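Notebook, Plilero workshop
Entry: 2022-10-13
Open day, kitchen table demonstration
Present: Ching-wen Chung, Angharad Mostyn, Haf Edwards, me (Hanna Rutkowska)
Visitors: two groups, morning and afternoon. Lleucu Morris came with the afternoon group from Condlow.

I write this in the evening, while I still remember the order of things. Please correct me where I am wrong, there is space at the end.

Setup. We began before eight. Ching-wen did the homing and the joint check, everything passed at the first try. I changed the fingertip pads on the gripper because the old ones were shiny. Old pads are in the small drawer, do not throw them away, I want to measure the wear. The supply voltage was stable all morning.

We had a discussion about which program to show. Angharad wanted the long one, where the arm sorts food and dishes and then works near the oven side. I wanted the short one, pick and place only. We agreed on the short one for the morning and the long one for the afternoon if the morning goes well. In the planning software the short one is still called "Liang 2", which is a bad name, and I ask again that somebody changes it. I do not have the rights.

Morning group. Twelve people, mostly from a technical school, with one teacher. Haf made the introduction, she speaks more slowly than I do and people understand her. We kept the visitors behind the tape and Angharad stood with the stop button in her hand the whole time. The first question was how strong the gripper is. I answered with the force limit which we set for this day, and I should have also said that the hardware can do more. The teacher asked it again later, so I think my answer was not clear.

The strawberry was picked without problem. The citrus slice was picked on the second try, the first approach came too low and the arm stopped by itself. I was a little ashamed but the students liked this part the most. They wanted to see it stop again! So Ching-wen made it stop again with a foam block, at low speed.

Between the groups we had 50 minutes. I ate standing. We put the things on the table again for the long program and I repeated the calibration of the table plane, residual was a little worse than in the morning but inside the limit. I have a suspicion that somebody leaned on the table.
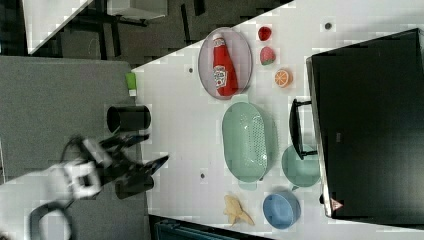 4 min read

Layout notes for the long program, so that we can build it again in December. The mint green colander stays in the middle. The ketchup goes on the oval plate, lying down, with the cap toward the far edge. Small foods in a loose column on the right of the plate. The pot has its handle pointing to the far side, next to the black appliance, and the blue bowl is below the pot. The black cup lies on its side with the opening to the left. It is the difficult object in this set and I would not make it easier for the demonstration, visitors should see a difficult thing also.

What I would change: the pot handle is too near to the appliance. The planner treats the appliance as a box with a margin, and the end of the handle is almost inside this margin, so many grasp candidates are rejected before we start. Moving the pot a few centimeters toward the bowl should be enough. I did not want to touch it with people already coming in at the door.

Afternoon group. This was a smaller group but with more difficult questions. Lleucu asked how we choose the order of the objects, and if the order is fixed. It is fixed in this program. She thinks we should let the visitors choose, for example by calling the name of an object, and then an operator selects it on the screen. I like this idea. It needs a simple list on the tablet, I estimate two days of work with testing.

The cup: first try failed, the fingers closed on the rim and it rolled a little. Second try good. Third try we did because a man in the back did not see the second, and it was good also. The colander we only pushed, we did not lift it. The grasp on its tab is not reliable enough and Angharad and I decided this already last week.

There was one stop that I cannot explain. The log shows code 469 and then nothing for a few seconds. The arm was not moving near anything. Restart was normal and it did not come back. Ching-wen believes it is the network, I believe it is the cable of the gripper, there is a loop hanging under it and I do not like how it moves when the wrist turns. I have saved the log under today's date in the Gellico folder. Please look at it before you look at my opinion.

Speed. We ran everything slowly because of the visitors, and two persons told me that it looked boring. I understand them. For the next time I propose one run at normal speed, with 100 cm more distance to the tape — but this must go through Haf, she signs the risk sheet.

To do
Secure the gripper cable with a second clip (me)
Check log, code 469 (Ching-wen)
Ask for the file rights and rename Liang 2 (Angharad)
Send the answer about the force limit to the teacher, in writing this time (me)
Tablet list, first sketch (me, when I have the hours)
New tape for the floor, the yellow one does not stick well

Correction from Angharad, added after: the citrus slice was third try, not second. I looked in the log and she is right.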